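About Plombridge Robot Shop

We're a shared workshop for people who want to build robots and don't have the space, the tools or the nerve to do it alone. There are nine benches, a wall of screwdrivers that mostly go back where they came from, and a back corner we call Skudier, which is where the arms live. We love this stuff, and we love it most when somebody's first joint twitches at two in the morning!

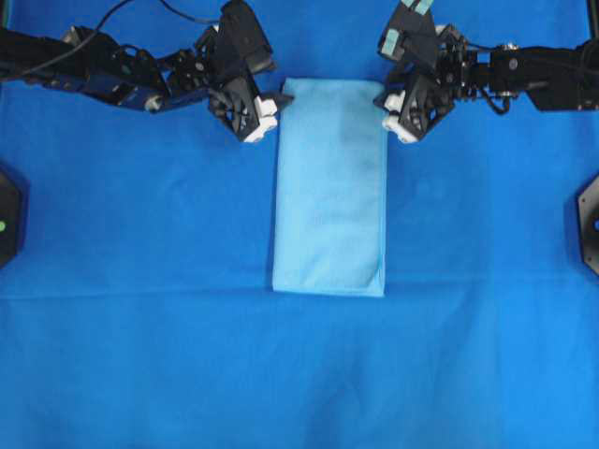
Dallura is our long-running home-build project, two small arms that we're teaching to handle cloth. Members wrote the control code, rewired the shoulders (twice) and argued for weeks over the fingertips. We ended up with white pads on black grippers, easy to pick out against a dark blue work cloth when you're lining both hands up on the corners of something pale and soft. Cloth is a wonderful thing to practice on – it bends, it slides, it never lies the same way, and dropping it costs you nothing.

Our other big build is Gashi, a rolling parts cart with 698 lines of code and a very wide turning circle. Come and meet it, but mind your ankles.

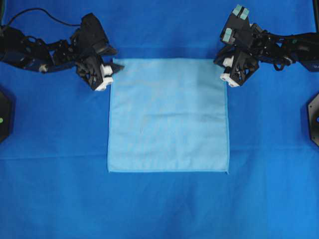

Do I need to know how to program before I join?

Most of our members didn't. Beginners meet on Sunday at 2, and we start with a single servo and a battery pack. Bring a laptop if you have one, we keep a few spares on the shelf by the door.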